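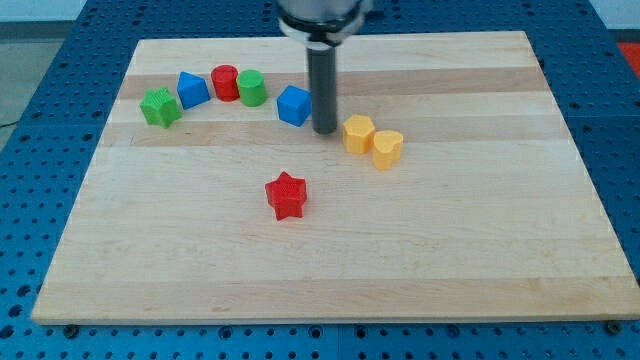
Risivero opens job program for people with a criminal record

Risivero, June. The association Arruda will start in this month a new program for people who have a criminal record and look for work. The program lasts 12 weeks and has place for 30 participants. It is free of charge.

Each participant meets a job adviser two times in a week, in the evening from 5 p.m. The advisers help with writing a resume and with the question many applicants fear most: how to speak about a conviction in the interview. A lawyer will explain which records can be sealed and how to make the request.

"People come to us after many refusals, and often they stopped to apply," said Assunta Gentile, director of Arruda. "We want that an employer hears the whole person before he decides."

Two local companies, Arken and Rulico, have agreed to interview participants who complete the program.

Applications are open to adults with any type of conviction. Family members may come to the first meeting.

Press contact: Luana Siqueira, Arruda office, Risivero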